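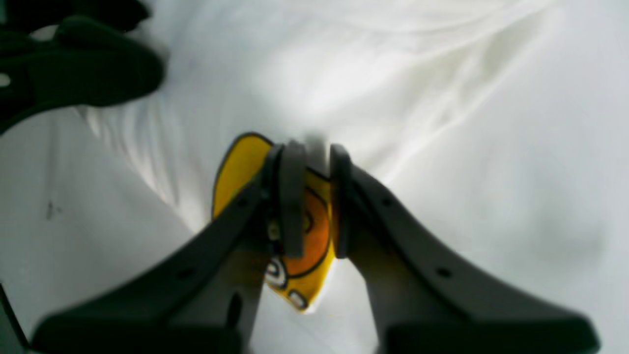 A flat yellow item held against white cloth.

Takell to move Drallthorpe linen work to cooler wash

Takell, the commercial laundry firm, is to change the wash process at its Drallthorpe plant, which handles sheets, towels and table linen for hotels and care homes. The change was set out in a notice to customers issued in November 2020.

Under the new process, most white cotton and mixed-fibre sheets will be washed at a lower temperature with a longer main wash. A bleaching agent will be dosed in the second stage. Linen from care homes is left out of the change and will stay on the existing hot cycle, as will any items sent in sealed bags.

The firm said the plant has 16 washing machines, of which 14 will be altered. The other 2 are kept for sealed-bag work. New dosing pumps are being supplied by Heffernan, which will also replace the water meters on each line. The old meters recorded total use only - the new ones give a reading for each load.

A trial carried out in July covered 432 loads. According to the notice, steam use per load fell and the whiteness of the sheets, measured on test swatches washed with the linen, stayed within the limit set in the hotel contracts. Drying times were slightly longer in loads of heavy towels, and these will be given a faster final spin.

Gearóid Nic Giolla, plant manager at Drallthorpe, said the main concern had been wear. "A cooler wash puts less stress on the fibre, but a longer wash adds more rubbing," Nic Giolla said. "We looked at tensile loss on the swatches and the two effects came close to cancelling out. We will keep testing through the first year."

Rinse water from the altered machines will be collected in a tank and used for the first stage of the next load. Coloured table linen will run on a separate line with no reuse of rinse water, to avoid dye being carried over into whites.

Customers have been asked to keep kitchen cloths out of the general bags, as grease is harder to remove at the lower temperature. Cloths found in with sheets will be pulled out at sorting and charged at the kitchen rate.

Nemavance, which tests the plant's linen for hygiene, will take samples after each stage of the change. Collection times and bag colours are not affected.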